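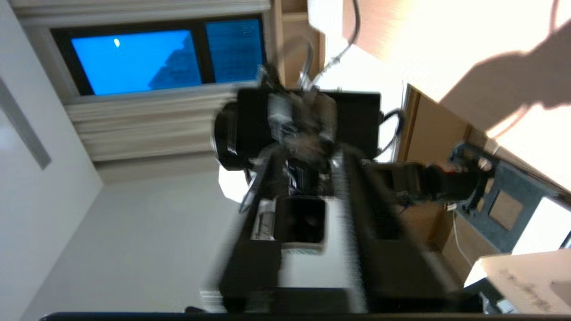

Move the table away from the window, my sister told me on the phone, before the sun bleaches it the color of oatmeal. She has never liked a pale table. I said I would think about it, which in our family is a no.

January, a little before 3. The light comes in so hard at this hour that one end of the wood goes white and I have to read my mail at the other end. The pleated curtain is beige and would help if I ever remembered to pull it. I paid Hilus $70 to have it cleaned and have treated it as a wall hanging ever since.

Spent the afternoon on the cables. My plan was to trace each one from plug to end and label it. I got through 2 before I found the instructions for the Sirton shelf, which I sold when I lived in Purkport, and read them all the way through. Nice diagrams.

The brass-colored lamp stays. I was going to give it away, but then I priced a new one at Wijaya: $223, and it looked like a plumbing part.

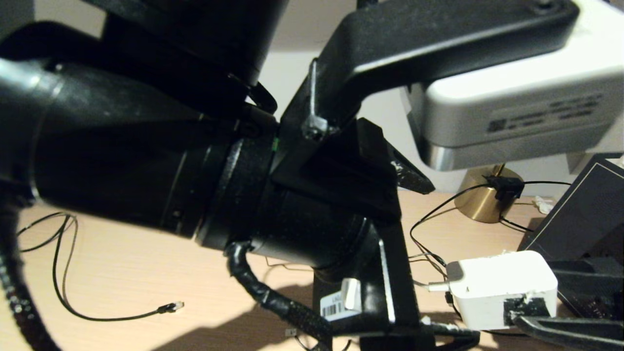 Lamp base, and the adapter with the chipped corner. Tape: still on.

I keep meaning to replace that adapter. I wrote "adapter" on a list last winter and the list is in the drawer with the spare labels, so at least I know where they both are. Soup for dinner. Table has not moved. Must call her back and talk about something else.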